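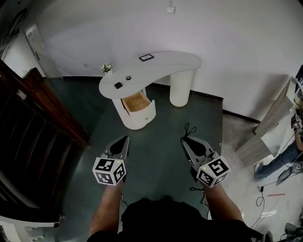 Ticket 744 - desk drawer, ground floor
Status: open (again)
Raised by: Josphat Makokha

Drawer in the curved white desk slides out happily enough but won't shut flush. Tried pushing. Tried pushing with feeling.

Reply, Anselmo Bermúdez: Is anything in it?

No. I'd have led with that.
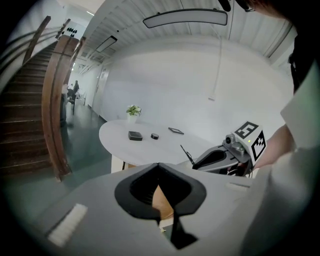
Anselmo suggests candle wax on the runners. Applied at 8 - better, still sticks out by 2 mm. Have asked Dollstead for new runners, due in May. They didn't say which May.

2 comments
Share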